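Wiki > Manipulation > Grippers > Comparison tests

Articles Methods Hardware Index Recent changes

This site uses cookies to remember your settings. Accept | Manage

Tillero sorting test

The Tillero sorting test is a tabletop procedure for comparing two-finger robot grippers. It measures how well a gripper, together with its arm and wrist camera, can separate small mixed items and place them in the right containers. It was first written to compare two gripper models, the Ulano and the Kimaro, and was later extended to cover arm controllers.

Background

Earlier comparisons at Tillero used blocks and cups. Most grippers passed these without trouble, and the results said little about how the same hardware would handle food scraps, thin wrappers or grains. The sorting test was drawn up to fill that gap. The first version had 239 trials per gripper. The present version allows any number up to 2,000, as long as both grippers get the same number.

Setup

The arm is fixed at the edge of a table, with a small camera on the wrist that looks down past the fingers. Items for sorting are set out on a tray, and a second tray and a bowl are kept within reach. Waste such as tissue and wrappers goes into a clear plastic container. The layout is changed between trials by moving or turning the trays, so that a stored path can't be reused.

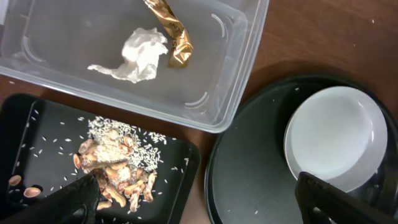 Wrist camera view with peanuts and rice on the rectangular tray, and tissue and foil in the clear container.

Rice and unshelled peanuts are the usual mixed load. The two are very different in size, and a finger wide enough to hold a peanut tends to push loose grains across the tray. Tissue and foil test something else. Tissue gives way when the fingers close, and crumpled foil can throw bright highlights that confuse the depth estimate.

Scoring

Each trial is scored on the share of items placed correctly and on the time taken. Dropped items count against the gripper, and so do items crushed during the pick. Grains of rice are weighed, while peanuts and wrappers are scored one by one. A trial is stopped after 360 seconds, and whatever remains on the tray is scored as unplaced.

Grippers compared

The Ulano has short, stiff fingers and closes quickly. In the original comparison it did better on peanuts. The Kimaro closes more slowly and has softer pads - it crushed fewer shells, but lost time on every pick. Neither did well with single grains.

Controllers

The Lamen controller was added in the second edition. It limits finger force by watching motor current, and can be fitted to both grippers. Later runs repeat the trials with and without it, keeping the arm and camera the same.

Limitations

Rice spreads during a run, so no two trials end in the same state. The position of the wrist camera also matters, as the fingers can hide part of the pile at the moment of the pick. Results from different camera mounts should not be compared directly.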